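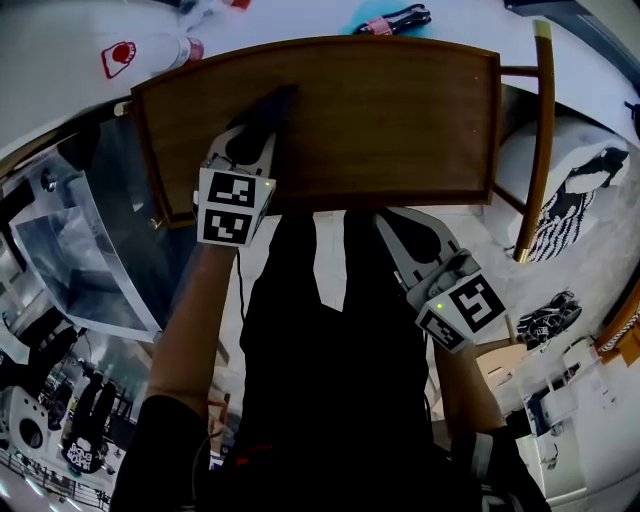
Wooden chair, upside down, with gripper at the seat.

Sarnberg Watch Collection: Cataloging and Conservation Project
Progress report to the Magalhães Fund
Submitted April 1, 2019
Prepared by Zuzanna Kaczorowski, Project Manager, Fistimdale Museum of Timekeeping

Purpose of this report

This is the second progress report under the current grant. It covers work completed through the end of March and sets out the plan for the remaining grant period. The financial statement has been sent separately by our accounts office and should be read together with the budget section below.

Summary of status

The project is on schedule in cataloging and behind schedule in conservation. The collection received from the Sarnberg company consists of 1,936 items, including wristwatches, pocket watches, loose movements, dials and boxed spare parts. Of these, 800 now have complete catalog records. Conservation treatment of the Elex electric watches began later than planned, for reasons described below. We do not expect the delay to affect the closing date of the grant, but we are asking for approval of one change in the order of work.

Cataloging

Each complete record contains the case number, the movement caliber, the dial signature, measurements, a condition grade and at least two photographs. Lucyna Kołodziej, Collections Registrar, reviews every record before it is released to the museum database. Records that fail review go back to the cataloger with written notes and are not counted in the total given above.

Work has proceeded drawer by drawer, following the storage order used at the Sarnberg factory. This order has proved more useful than the inventory that came with the gift. The inventory was typed after the factory closed and mixes model names with the names used by retailers, so that the same watch may be listed under two headings. In the drawers, production groups were kept together, and in most cases the original paper labels are still in place. The labels are being scanned and attached to the records.

Two drawers of pocket watch movements turned out to have been made by other firms and bought in by Sarnberg for casing. They will be cataloged as part of the collection, with the maker recorded as unknown where no signature is present. Identification of unsigned movements is outside the scope of the grant, and staff have been asked not to spend project hours on it.

Conservation

The Elex watches are the part of the collection at greatest risk. They were made to run on small mercury batteries, and a number of them were put into storage with the batteries still fitted. Leakage has damaged contacts and, in the worst cases, the coil and the lower plate. Declan Dunmore, Conservator, completed a survey of the whole group in March and graded each watch as stable, active or severe.

Eight watches were graded severe. These have been opened, the batteries have been removed, and the movements have been placed in separate sealed containers until treatment. Removed batteries are held in a locked cabinet and will be collected by a licensed disposal contractor.

The late start was caused by the fume extraction unit in the conservation workshop, which did not pass its yearly inspection. A replacement fan motor was ordered and fitted, and the unit has since been certified. No cleaning of corroded parts was carried out while the unit was out of service. The repair was paid for from the museum's general maintenance budget and has not been charged to the grant.

It remains our policy that no watch will be restored to running order as part of this project. Several members of the public have written to ask whether the Elex watches could be fitted with modern silver oxide cells and shown working. Mr. Dunmore has advised that the difference in voltage would put strain on the original coils, and the museum has accepted his advice.

Company papers

The Sarnberg papers were not part of the original application, but the Fund agreed in our last exchange of letters that a basic listing could be made within existing staff hours. Cyprian Dudek, Archivist, has listed the production ledgers and the dial supplier correspondence. The ledgers give case numbers by delivery date and have already allowed us to correct the dating of several wristwatches that had been placed too early. The advertising material has not yet been listed. It is in good condition and can wait.

Public access

The first group of catalog records will be opened to the public through the museum website once the photographs have been checked for color. A printed guide to the collection is in preparation, with a print run of 500 copies. The text has been written by Fergal Scanlon, Curator, and is with the designer. The Fund's name will appear on the inside front cover in the wording supplied by your office. Please let us know if that wording has changed.

Budget

Spending on staff is in line with the approved budget. Spending on storage materials is lower than expected, as the original Sarnberg drawers were found to be sound and need only new linings. Spending on conservation supplies is low at present on account of the delay and will rise in the next period. No transfer between budget lines is requested.

Change requested

We ask the Fund to approve treatment of the severe Elex watches ahead of the pocket watches, which came first in the approved work plan. The pocket watches are stable and will not suffer from a later start. The total amount of conservation work would remain the same.

Work planned for the next period

Cataloging of the remaining wristwatch drawers
Treatment of the Elex watches graded severe, followed by those graded active
Relining of drawers in the main store
Release of the first group of records online
Delivery of the printed guide

Questions about the conservation survey may be sent directly to Mr. Dunmore at the museum. All other correspondence, including the Fund's decision on the requested change, should be addressed to Ms. Kaczorowski.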